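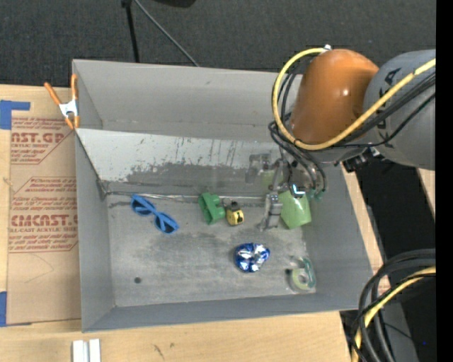 Learning to let go

A robot that knows when to give up on a grasp clears a bin faster than one that keeps trying

By Teodoro Castillo
November 8, 2024

The cup is the problem. It is light green, plastic and smooth, and when it comes to rest on its side near a wall of the gray metal bin, a gripper can come down on it from above and still leave with nothing. The fingers close, the cup rolls a little, and the arm goes up empty.

At the Skilomard lab, on the second floor of a former print shop in Pallmont, the arm used to respond to this by going back for the cup. Then it would go back again. In one early run it made 47 attempts on the same object before someone pressed the stop button.

"It wasn't wrong, exactly," says Agnes Kollár, who leads the project. "The cup really was the item it felt best about. It felt best about it every single time."

Picking mixed objects out of a bin is one of the older problems in robotics, and a good deal of it works well now. A typical system takes a picture, scores a large number of possible grasps, and sends the arm to the one with the highest score. The score comes from a network trained on past attempts. If the network is good, most of the picks succeed.

Trouble starts with the ones that don't. After a failed grasp, the bin often looks almost the same as it did before. The same picture goes into the same network and the same grasp comes out on top. Engineers usually patch this with a rule, such as skipping any spot that has failed twice. The rule works until the object moves an inch and no longer counts as the same spot.

Kollár's group wanted the robot to learn the skipping for itself. Their method, called Okton, adds a second, much smaller network that sees the last few attempts along with the current picture. Its job is to lower the score of grasps that resemble recent failures, and to decide how long that penalty should last. Nothing about the original network is changed.

The second network learns from failure, so the team needed a lot of it. Most groups that collect grasping data throw out long losing streaks, or cut them short, because they take up arm time and teach the main network very little. The Pallmont group went looking for them. They filled the bin with things that are awkward in different ways: sunglasses, a tape dispenser, a crinkled, shiny blue and silver thing, a green block with a notched shape and the green cup. Then they let the arm run, and recorded every streak to its end.

They stopped at 300 streaks. Collecting them took most of February.

Shiny items turned out to be useful for a reason the team had not planned on. Reflections change with small shifts in position, so two pictures of one object can look quite different to a network. A simple memory of what the failed grasp looked like is not much help there. The small network had to pay attention to where the attempt took place and what the fingers felt on closing, as well as to the picture.

For the main test, the group ran the arm with and without Okton on matching bin layouts, 306 in all. A layout counted as cleared if the arm emptied the bin within a fixed time limit. The original system failed to clear 106 of them. With the second network switched on, that number fell to 47.

The gain did not come from better grasps. Taken one at a time, the first attempts on each object succeeded at the same rate in both versions, as you would expect from a main network that had not been touched. What changed was the order of work. When the arm missed the cup, it went off and picked up something else – often the block, which is easy – and came back later. By then a neighbor had been lifted away, or the cup had been nudged into a better position.

That last part interests Kollár most. The robot has no idea that removing one object might free another. It has only learned that waiting tends to pay. In some runs it left an object alone for six or seven picks, then took it on the first return.

The method has limits, and the group's report spends two pages on them. When only one object is left in the bin, there is nowhere else to go, and Okton helps very little. The arm will try a different side of the object, but if it is lying flat against a wall, it usually stays there. More than half of the remaining failures were of this kind.

There is also the question of giving up too early. In the first version, the penalty was strong enough that the arm would miss the sunglasses once, by a small margin, and then ignore them until the rest of the bin was empty. The team fixed this by training on near misses as a separate group. Kollár says the balance still needs to be set again when the gripper is changed, and that she would not trust the current settings on a suction cup.

Others will want to see it tried on fuller bins. A handful of items spread over the floor is a mild case compared with a warehouse tote, where objects are stacked and a failed grasp can shift the whole pile. The group has started on deeper bins but has no results to show yet.

The next round of work is about that final object against the wall. One plan is to let the arm push it toward the middle before trying again. The pushing motion has been written, and the small network will have to learn when to ask for it. Training runs are scheduled through the winter, and the cup will be in all of them.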